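About Truncombe

Truncombe is a contract testing laboratory for drinking water and process water. The company was set up by Orysia Stetsiuk and Ottó Fekete, both analytical chemists, and is still owned by its staff. Samples are accepted from private boreholes, small breweries, dairies and housing managers.

14 shares

Last year the laboratory reported on 2,402 samples. Standard turnaround is five working days from receipt. Microbiology samples must reach us chilled and on the day they are drawn. Bottles are supplied free of charge and must not be rinsed before filling.
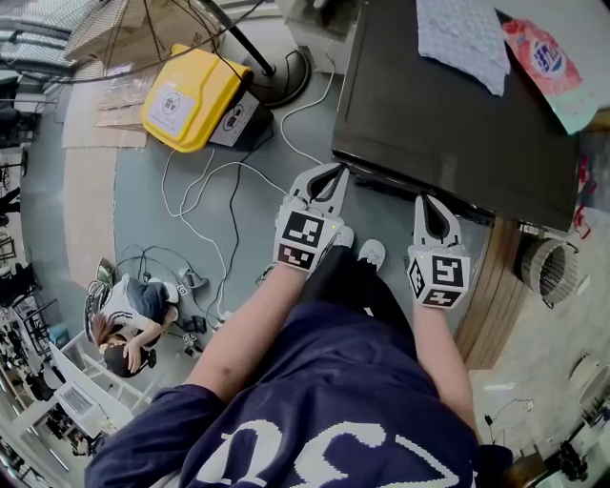
What we test

Metals, nitrate, hardness, pH, conductivity, turbidity and coliforms are covered by the basic schedule. The extended schedule lists 271 parameters, including pesticides and solvents. Results are issued as a PDF with the method reference, detection limit and uncertainty for each line. Interpretation is charged separately.

Where samples go

There are four sections: reception, wet chemistry, metals and microbiology. Junpei Noguchi manages reception and is the first contact for missing or damaged bottles. Ada Bianchini signs all metals reports. Work outside our scope is passed to Brelis under a subcontract, and this is marked on the report.

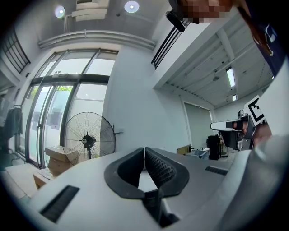 Accounts and opening times

New accounts are opened on receipt of a signed order form. Price lists are revised each April. Reception closes at 5 pm, and bottles left outside after that hour are not logged.

3 comments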